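Planning the Equipment Budget: An Interview with Mateja Hodžić

Mateja Hodžić has managed equipment planning at Curnent since September. Her current task is a purchase plan for hand-held grippers, which operators use to record packing and sorting work before any robot arm is ordered.

"We were asked to price the arms first," she said. "I requested that the order be reversed. An arm is a large commitment, and the recordings tell us what kind of arm we need."

The plan provides for 32 grippers, to be bought in pairs, and a stock of 300 replacement finger pads. Ms. Hodžić considers the second figure the more important one. "Pads wear out. In our first draft they were listed under office supplies, and the line was spent by spring."

Test goods are budgeted separately. Snack bags, bottles and cardboard boxes are bought at ordinary retail prices.

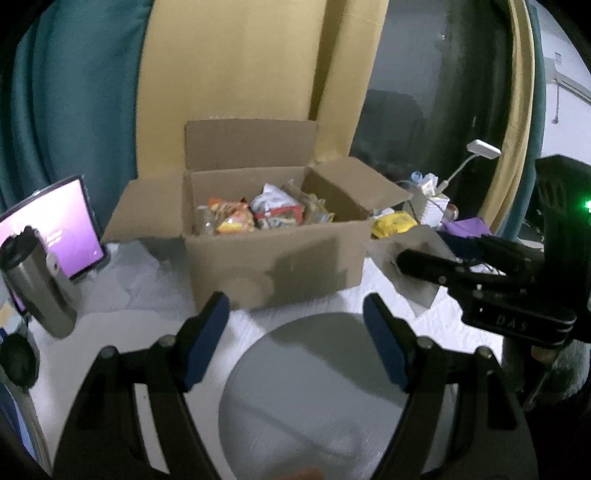
Storage and Working Space

Each station is allotted a work surface, a lamp and shelving. Severyn Kravchuk, who oversees the stations at Skumthorpe, asked for almost 126 square feet per pair of operators. The request was granted in part.

"Mr. Kravchuk's estimate was sound, but the rent was not in the plan," Ms. Hodžić said. "We will review it with the next lease."

Quotations for the arms remain open. Ms. Hodžić expects to present two of them to the board, together with the cost of service contracts.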